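Home > Cell Safety and Good Practice > Two-arm rigs on benches – what rules are you lot working to?

cropperfan
Posts: 861
Trying to write up a one page practice sheet for two-arm fabric handling before we get a second bench. The Dukusness template we inherited is all fences and light curtains, nothing in it about cloth. Reece Mellor wants it done by Monday so this is rushed, sorry. Draft so far:

– nobody's hands over the table while either arm is holding fabric
– both grippers release before anyone steps in, even just to fix a sleeve
– e-stop reachable from where you stand, not from where you'd like to stand
– cable runs checked at start of shift

Current job is tees. Fold one below.
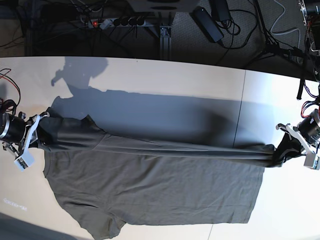

Dark tee, both grippers on, mid fold.

What have I missed?

grorkano_nth
Posts: 16
Floor. Your sheet says "cable runs checked" but checked for what? You've got a power strip on the carpet with four plugs in it and cords going every direction, and a tripod stand in amongst it. First thing I'd write up. Strip off the floor, fixed to the leg of the bench, leads in a sleeve or a tray.

Also keep the switch reachable. People end up using it as the off switch whether you like it or not.

cropperfan
Fair. Was thinking about arms, not feet. Adding it.

tess_ww
Disagree a bit with the "both release" rule. With cloth under tension if you open both grippers together the whole lot drops wherever and then someone leans in to grab it. We do stop, lower to table, release left, release right, THEN step in. Takes longer. Less grabby.

grorkano_nth
It's a t-shirt, it isn't going to hurt anyone when it drops. Seperate release steps just means two more chances for somebody to go in early.

tess_ww
Not worried about the shirt mate. Worried about the habit. We moved on to quilt covers and the habit came with us.

cropperfan
Ok so there's 2 schools on this. Can I see how it'd be worded?

tess_ww
Ours, copied out of the Cakov cell binder, rule 11:

"Operator shall not enter the shared workspace until motion has stopped, the load is supported by the work surface, and each gripper has been confirmed open by eye."

The by eye bit matters. Software said open, finger was still hung up on a collar. Happened to us in December.

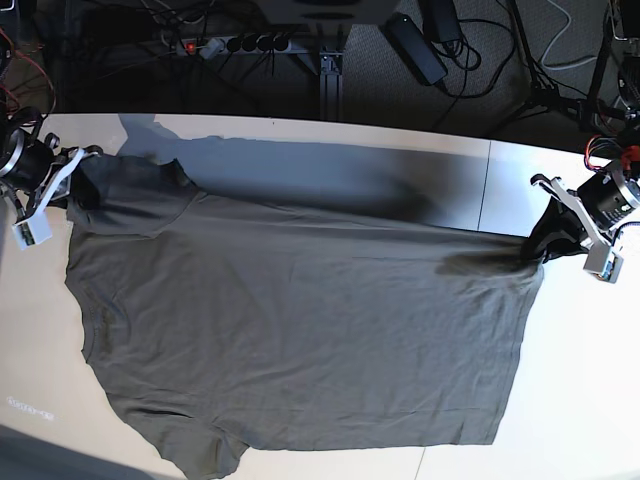 Reporting is the part of these sheets that always gets left thin. Who writes up a near miss, where, by when. Ours just says "log it", and the log is a spreadsheet Colin Marsden owns and hardly anyone opens. I'd want a line for bad grips too, not only the ones where a person was close. Take that twisted, bunched corner in the left gripper – by-eye check gets a lot harder when the fabric's wrapped up on itself like that, you can't tell what's pinched and what's just hanging there. So log the grip type, log whether you could see the fingers, done. Two boxes to tick. Colour code if you must.

cropperfan
Stealing the two boxes.

dazza_plc
Counterpoint – every box you add is a box that gets ticked at the end of shift from memory. We cut our sheet from two pages to half a page and the near miss reports went up. I'd have grip type in the run data and leave it off the paper altogether.

grorkano_nth
+1

tess_ww
Run data doesn't know if you could see the fingers.

dazza_plc
ok yeah that one's fair

cropperfan
Wrist view for anyone arguing about fingertips. 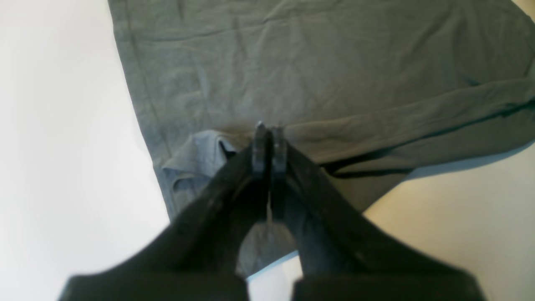
Question from our newest starter, she asked me to post it: do I need to redo the risk assessment every time we change garments?
Short answer from me: only when the change alters reach, speed, load or how people get to the bench, but write down that you looked at it and who signed.

dazza_plc
Agree mostly. I'd put size in there as well. Tee to doona cover is a different job, the cloth hangs off the edge and people start holding the end up to be helpful.

tess_ww
YES. Put "do not assist the load" in capitals. Should be on the wall.

grorkano_nth
Still say single release. But the lower to table first bit I can live with.

cropperfan
Going with: stop, lower, release, look, step in. Order of release left up to the site. Reece can argue with it if he wants. Will post the finished sheet once it's signed, probly after smoko Monday.

dazza_plc
Put a revision number on it. The last one floating round here has none and there's three of them.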